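Kandley Project: Progress Report for Lumenta
Home › Projects › Kandley › Reports
16 November 2021
Written by Wilmer Villanueva 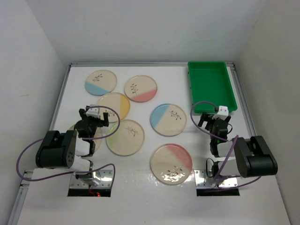
Hi Hanan, and hi to everyone at Lumenta who ends up reading these! I promised a shorter one after the monster I sent in June, so let's see how I do.

The big news is that we're finally recording plates every day. Last time I wrote, we were still practicing with foam blocks and arguing about cable routing, and now we have real ceramic plates on the table and a person steering both arms by hand. The job is the one we agreed on: pick up the plates one by one and get them into the green tray. Sounds easy. It took me most of a week before I could do it without my shoulders creeping up around my ears.

We have 3 people trained to drive now: me, Majdi Fakhoury and Khalil Rizk. Majdi is the best of us by a mile (he has this very calm way of coming down on the rim, and he doesn't fidget with the grip once he's got it). Khalil is quick but likes to drag a plate toward himself before he lifts, so we talked it over and decided to keep some of those runs, as long as they're labeled. We drive in 15 minute turns and then swap. I tried going longer and my last few runs were junk, so that's the rule now.

Plates are harder than blocks, no surprise there. They're shiny and round, and with the fingers pointing straight down you have to catch the rim just right or the thing slides off across the table. We've been scattering them differently before each run, with the colored part of the rim turned every which way, so the arms don't learn one fixed layout. Sometimes a plate starts out right under an arm and the driver has to back off first to get at it. I like those runs a lot!

Not so good: we lost 2 full days when the left arm started lagging behind the driver's hand. Khalil Hijazi tracked it down to a bad connector and swapped it. We threw out everything recorded that morning, 16 runs, which hurt, but I didn't want them mixed in with the rest.

Money is fine. We're a bit under on equipment and a bit over on driver hours, and I'd like to move the difference across if you're okay with that. Tratamitz has quoted us for spare gripper fingers and I'd want to order before the holidays.

Next up is stacking. So far the drivers set plates down wherever there's room in the tray, and I want proper piles, and then passing a plate from the left arm to the right, which Majdi has already been sneaking in between turns. Could you let me know about the driver hours by the end of the month?

Thanks as always,
Wilmer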